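Birkcombe Computer Reuse – Questions and Answers About Desktops

Last updated 1/28/22

What kinds of desktop computers do you take?

Full-size towers and the smaller office desktops, from any maker. We like the heavy workstation type with a metal case and room to get your hands in. We do not take all-in-ones or anything that has been in a flood. Laptops go to the Oderthorpe counter.

Does it have to work?

No. A dead machine is still worth having for its parts. Tape a note to the case with what you know about the fault, even if it is only "won't turn on." Please don't write on the case itself.

Should I take the hard drive out first?

That is up to you. If you leave it in, we wipe it, and if it can't be wiped we drill it. If you would like to remove it yourself, shut the computer down, unplug it from the wall and hold the power button for a few seconds. Then open the side and unplug the two cables from the drive. Put the screws in an envelope and leave it inside the case. We run out of those screws all the time.

What do you do when a computer comes in?

It gets a number and a place on the shelf. Then the side comes off and Hooman Tabrizi or Rhiannon Bevan blows out the dust and looks over the board for swollen capacitors, burn marks and bent pins. Memory is tested one stick at a time.

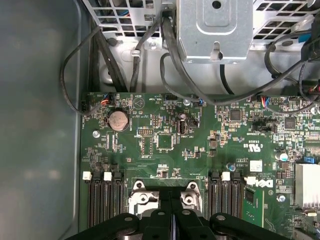

After that the cables are checked. A power lead that was left half seated is the most common fault we find, and pushing it in properly has brought back plenty of machines that people had given up on. The cables should also be kept clear of any fan before the side goes back on.

Which memory slots should I use?

Check the manual for your exact model. Boards with a bank of slots on each side of the processor usually want the sticks split between the two sides, in a set order. If the computer beeps and shows nothing on the screen, reseat the memory first. Open the latch, pull the stick straight up, and press it back down until the latch closes.

Do I need new thermal paste if I take the heatsink off?

Yes, every time. Clean off the old paste with alcohol and a lint-free cloth. A small dot in the middle is enough for most processors. Tighten the screws a little at a time, going corner to corner.

Can I buy parts from you?

Yes. Used memory, drive caddies, brackets and cables are in the bins by the door. Tested power supplies are $4 each with a computer handed in, and full price otherwise. Bring the old part with you – connectors differ more than you would think.

How many computers have you handled?

2645 since we opened. Sebastian Costache keeps the log, and you can ask to see it.

Do you come and collect?

Only for 4 or more computers, inside Birkcombe. Call Qusai Haddadin at the front desk to set it up. Pickups stop for the month of July.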